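Stasus Project: Progress Report, Second Reporting Period
Submitted to the Østergaard Fund
Prepared by the manipulation group, Jurkthorpe

1. Status

Work packages 1 and 2 are complete. Work package 3 (language-conditioned grasping in clutter) is in progress and two weeks behind the plan filed in March. Work package 4 has not started. No change to the budget is requested.

2. Work in this period

The scene generator was rewritten. The old version placed objects on a regular grid with a small random offset, and the policy learned the grid. The new version drops each object from a low height at a random position and orientation, lets the physics settle, and rejects any layout in which an object has left the countertop. Wall color, countertop texture, window light and camera pose are drawn again for every layout.

The generator has produced 3,496 accepted layouts to date. Of these, 2,622 are used for training and 741 for validation. The rest are held back for the final test in work package 4 and have not been opened.

All layouts use the simulated Franka arm with its two-finger gripper. The object set mixes tools, kitchen items and toys. Thin objects were added on purpose. The earlier set was mostly blocks and containers, and results on it said little about grasps where the fingers must close a few millimeters above the surface.
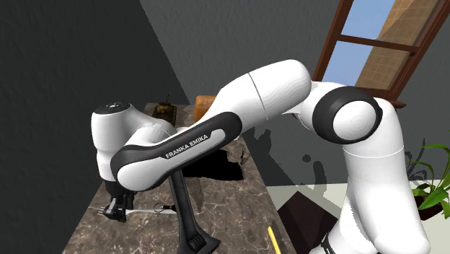

Figure 1. Simulated countertop layout with fork, adjustable wrench and pencil among the objects.

3. Method

The policy takes two camera views, the joint state and a one-line instruction ("pick up the wrench"). It outputs a short sequence of end-effector poses and a gripper command. Sequences are executed in part and then replanned.

Two variants were trained on the same data for the same number of steps.

Variant A predicts the grasp pose directly from the image features.

Variant B first predicts a contact line on the target object and then a pose conditioned on that line. The contact line is supervised from the simulator's object meshes, so no hand labeling is involved.

Both variants were evaluated on 300 validation layouts drawn once and then fixed. A trial counts as a success if the named object is lifted clear of the surface and held until the end of the episode. Lifting any other object counts as a failure, even if the named object is lifted later.

4. Results

Variant B performed better than Variant A on long, flat objects, and the difference held under all three random seeds. On compact objects the two variants could not be separated. Variant B is slower per planning step, but the delay is within the control budget set in the proposal.

The remaining failures of Variant B fall mostly into two groups. In the first, the fingers stop too high and close on air above a flat handle. In the second, the contact line is placed correctly but the approach path brushes a neighboring object and moves the target before the fingers close. The second group is more frequent when tall objects stand near the target. We take this as a planning fault and do not expect more training data to remove it.

Strong shadows were a concern at the last review. We repeated the evaluation with shadows switched off and all other settings unchanged. Variant A improved slightly. Variant B did not change by more than the spread between seeds.

A test with reworded instructions ("get me the wrench", "the wrench, please") showed no loss for either variant. Instructions that refer to position ("the one on the left") are outside the scope of this work package. 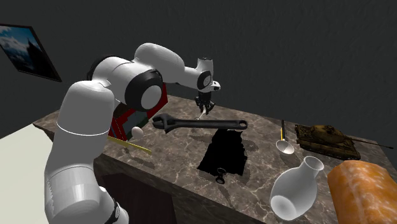 Jae-hoon Cho, commenting on the draft of this report, objected that success in simulation depends heavily on the friction value assigned to flat metal objects, and that the advantage of Variant B could shrink or disappear at lower friction. He asked that the comparison be repeated at three friction settings before any claim is made in a publication.

We accept the point. The friction value was fixed for the whole period and was taken from the simulator's default material. The repeat runs are queued on the Jimau cluster. Until they finish, the result in section 4 should be read as holding for the default value only.

5. Deviations from plan

The delay in work package 3 comes from the generator rewrite, which was not in the original schedule. The layouts produced by the old version have been withdrawn and are not included in the totals in section 2.

6. Next period

Friction sweep for both variants, same validation layouts.
Collision check added to the approach path of Variant B.
Finger height correction from the wrist camera, if the sweep leaves enough compute time.
Draft of the test protocol for work package 4, to be sent to the Fund for comment before the held-back layouts are opened.

Contact for technical questions: Baldur Baldursdóttir, Jurkthorpe.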